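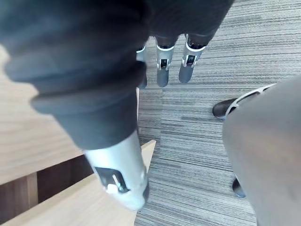

The Undelness Remote Demonstration Station allows a trained operator to show a humanoid robot a task by moving its arms and hands from a separate console. Each finger follows the corresponding finger of the operator's glove. The finger joints and thumb are silver, and a dark fabric covering protects the back of the hand without reaching the fingertips. Every demonstration is stored with the joint positions and the views from all cameras.

Office handling is the first task group supported. It includes opening cabinet doors, placing binders on shelves and retrieving them, and working at low heights where the operator must depend on the wrist view. Operators may pause a demonstration at any point and resume from the same posture. Recordings can be trimmed at the console before they are added to a training set.

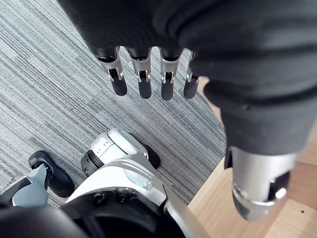 Paloma Mbeki writes that the glove took her an afternoon to learn, and that she would advise new operators to keep the motion scale at 60 percent until they can close the hand smoothly. The factory setting is 40 percent and may be changed under Operator Preferences.

Demonstrations may also be given by hand. In this mode the arm motors yield to light pressure, and the instructor guides the wrist along the desired path. Finger positions are set afterward from the console.

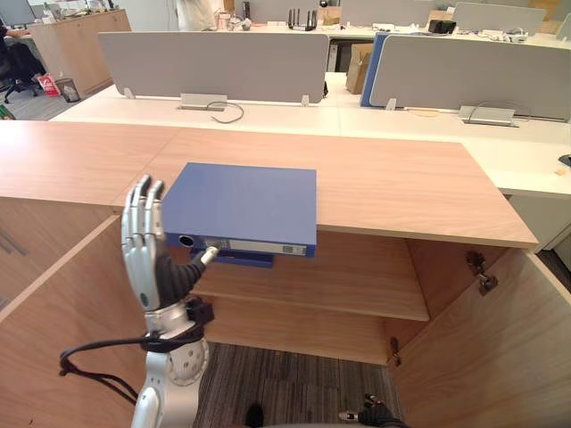
Both modes write to the same file format, and a single task may combine the two. The Zutel storage unit supplied with the station holds 2848 demonstrations of standard length.

Ordering information
Station with one glove pair: part 1572
Additional gloves: small, medium, large
Operator training: Lyons and Harnthorpe offices, next session in February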